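Reagenzglasständer aus Acryl: kleben, reinigen oder gleich wegwerfen?

Forum Labor & Werkstatt > Aufbewahrung und Kleinkram

Harsh Mathur
Dienstag, kurz nach dem Mittagessen

Hallo zusammen,

ich betreue nebenher den Materialraum an einer Schule, und »nebenher« heißt, dass ich eigentlich Erdkunde unterrichte. Geerbt habe ich einen Schrank voller Reagenzglasständer, teils aus Holz, teils aus Draht, und jetzt sollen durchsichtige aus Acryl dazukommen, weil man darin von der Seite sieht, was im Glas passiert. Gemeint ist diese Bauart mit Lochreihen oben, ungefähr drei Löcher breit und ziemlich lang, auf dunkler Unterlage, damit man das Ding überhaupt wiederfindet:
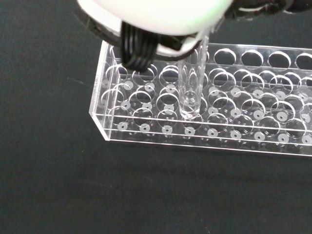
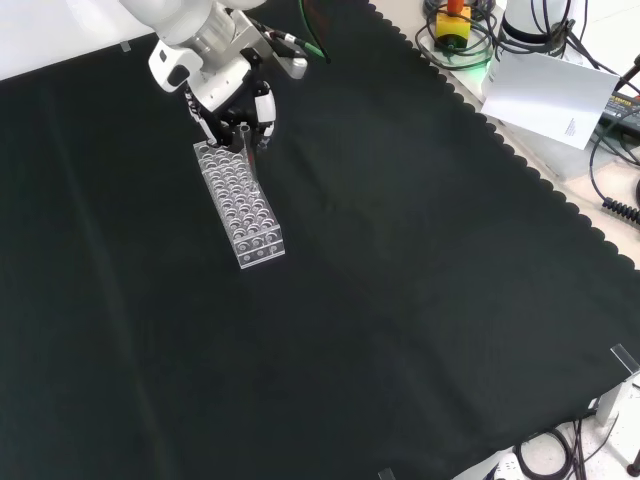

Hiếu Tạ meinte am Telefon, dunkler Stoff unter durchsichtigem Acryl sei schön und gut, solange keiner am Tuch zieht, und ich solle mich lieber darum kümmern, ob die Röhrchen überhaupt in die Löcher passen, bevor ich mir Gedanken über die Optik mache. Das hat gesessen, denn ich hatte tatsächlich zuerst über die Optik nachgedacht.

Deshalb meine Fragen, in der Reihenfolge meiner Ratlosigkeit:

Wie messe ich, welche Lochgröße ich brauche? Unsere Röhrchen stammen aus mindestens drei Jahrzehnten Bestellpolitik. Manche fallen durch jedes Loch wie eine Münze in den Gully, andere klemmen schon beim Hinschauen.

Womit putzt man Acryl? Unser bisheriges Verfahren (Spülmaschine im Lehrerzimmer, Programm »Töpfe«) hat beim Probestück aus Postham zu einem Gegenstand geführt, den man mit gutem Willen als moderne Kunst verkaufen könnte. Er ist jetzt milchig und hat eine Taille.

Und: Lohnt sich Kleben? An einem zweiten Probestück hat sich die Bodenplatte auf einer Seite gelöst. Der Hausmeister schwört auf Sekundenkleber, aber der schwört bei allem auf Sekundenkleber, auch bei Schuhen und einmal bei der Turnhallentür.

Vom Schulträger in Utunbridge liegt eine Inventarliste vor, auf der 2.251 Reagenzgläser stehen. Ich habe nicht vor, das zu überprüfen. Ich wüsste nur gern, wie man sie hinstellt.

Danke und Gruß
Harsh

Bestberg
am selben Nachmittag

Moin Harsh,

ich habe lange in einem Lehrlabor die Ausgabe gemacht und mehr Acryl ruiniert, als gut für meinen Ruf war. Der Reihe nach.

Zur Lochgröße: Du brauchst den Außendurchmesser, und zwar am dicksten Stück des Röhrchens, das in den Ständer soll. Nimm einen Messschieber und kein Lineal. Miss mehrere Gläser aus jeder Kiste, auch innerhalb einer Lieferung schwanken die. Das Loch sollte dann einen guten Millimeter größer sein als das dickste Glas. Weniger, und deine Schüler ziehen beim Herausnehmen den ganzen Ständer mit hoch. Deutlich mehr, und die Gläser stehen schief wie Besucher auf einem Stehempfang.

Röhrchen mit Rand hängen am Rand, die verzeihen dir auch ein zu großes Loch. Ohne Rand müssen sie unten aufstehen, und dann kommt es darauf an, was unten ist. Eine glatte Bodenplatte reicht, wenn es dazwischen noch eine Lochplatte gibt. Fehlt die, rutscht der runde Boden gern weg. Schau dir das vor dem Bestellen von der Seite an und glaub nicht der Artikelnummer.

Zum Putzen: lauwarmes Wasser, ein Tropfen Spülmittel, weiches Tuch, abspülen, an der Luft trocknen lassen. Mehr nicht. Keine Spülmaschine (hast du ja gemerkt), kein Scheuerschwamm, kein Glasreiniger mit Alkohol, kein Aceton. Vor allem kein Aceton. Alkohol macht feine Risse, besonders an gebohrten oder geschnittenen Kanten, und so ein Ständer besteht ja im Wesentlichen aus gebohrten Kanten. Man sieht es nicht sofort. Man sieht es zwei Wochen später, wenn er wie ein vereister See aussieht und du die Reinigungskraft verdächtigst.

In die Löcher kommst du mit einer weichen Flaschenbürste. Ist der Draht an der Spitze blank, steck ein Stück Schlauch drüber, sonst kratzt du dir Kreise in den Boden.

Kratzer in der Deckplatte kann man mit Kunststoffpolitur etwas mildern. Wer ganz tief einsteigen will, schleift nass, fängt nicht zu grob an und endet bei Körnung 3.000. Ich habe das einmal gemacht, an einem verregneten Wochenende. Der Ständer war danach sehr schön und wurde am Montag fallen gelassen.

Zum Kleben: kein Sekundenkleber. Der hinterlässt auf Acryl einen weißen Schleier, hält an der Kante nicht besonders und ist spröde. Es gibt eigene Acrylkleber. Die dünnflüssigen laufen von selbst in die Fuge und lösen die Oberflächen an, die dicken füllen kleine Spalten. Bei einer sauber abgelösten Bodenplatte würde ich den dünnen nehmen: alte Klebereste mit dem Fingernagel oder einem Holzspatel weg, trocken zusammensetzen, mit Malerkrepp fixieren, Kleber entlang der Fuge laufen lassen, Fenster auf. Über Nacht liegen lassen. Nicht nach einer halben Stunde probieren, ob es hält. Es hält nach einer halben Stunde nämlich genau so lange, bis man probiert.

Ist die Platte gebrochen statt gelöst, würde ich mir die Mühe sparen.

Bestberg

kim
abends

Wir nehmen Holz. Hält seit immer. Verstehe den Trend nicht.

(Und an die Spülmaschine kommt bei uns keiner ran, die ist kaputt.)

Hiếu Tạ
abends, etwas später

Da ich nun schon zitiert werde: Ich stehe zu dem Satz mit dem Tuch.

Zwei Ergänzungen zu Bestberg, sonst alles richtig. Erstens würde ich die Gläser vor dem Bestellen nach Durchmesser sortieren und die Außenseiter in eine Extrakiste verbannen. Fast 5 Prozent waren bei mir damals solche Sonderlinge, für die man keinen eigenen Ständer anschafft. Für die reicht ein Becherglas mit etwas Zellstoff am Boden.

Zweitens zur Unterlage. Dunkel ist gut, das sieht man am Rand des Ständers sofort, weil er hell absteht. Aber Stoff wirft Falten, und auf einer Falte kippelt so ein Klotz. Also glattziehen und am Tischrand festklemmen, oder gleich eine dünne Gummimatte nehmen. Die kann man auch abwischen, wenn jemand Kupfersulfat verteilt. Jemand wird Kupfersulfat verteilen.

@kim: Holz ist prima, bis einer Jod drüberkippt. Dann weiß man noch Jahre später, wo er gestanden hat.

Harsh Mathur
am nächsten Morgen

Danke euch. Messschieber ist aus dem Werkraum geliehen, gegen Unterschrift. Die erste Kiste passt durchgehend zusammen, die zweite enthält außer Reagenzgläsern auch eine Zigarrenhülse. Acrylkleber bestelle ich mit.

Dem Hausmeister sage ich das mit dem Sekundenkleber, wenn er gute Laune hat. Den Ständer mit der Taille behalte ich für Stifte.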